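Two-Arm Cloth Folder, build notes by Kazimiera Sobczak

Jacobus Le Roux and I have been at this most evenings in the Grindcombe workshop, and I'm still not bored of it! Cloth is horrible stuff for a gripper (it slides, it bunches, it hides its own edges), so we started with just picking up a strip.
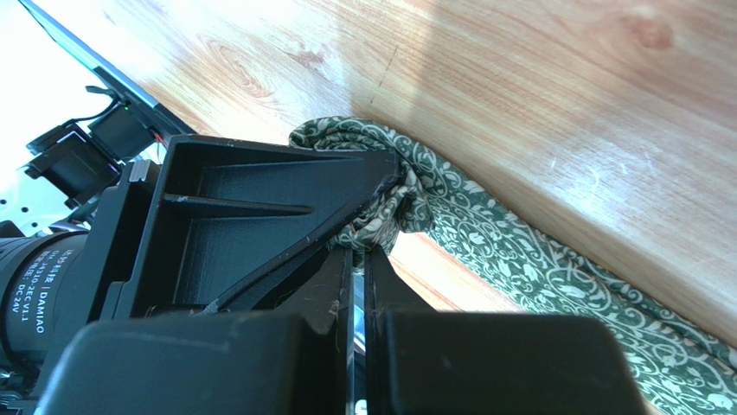

Fig. 1. Green floral strip gathered between the jaws.

Jacobus wanted softer finger pads from the start. I wanted to fiddle with the closing speed first, so we argued, had tea and did mine.

Next came getting both arms to work over the same bit of table, with 4 evenings of cable faff along the way.

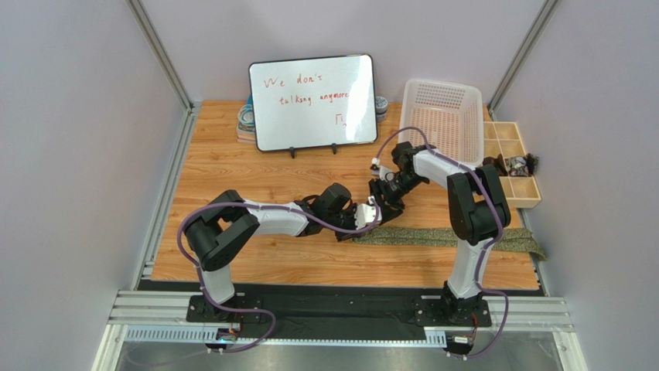

Fig. 2. Both arms reaching in over the table, whiteboard behind.

Still to do: the pads, and a proper fold. Jacobus has the parts list.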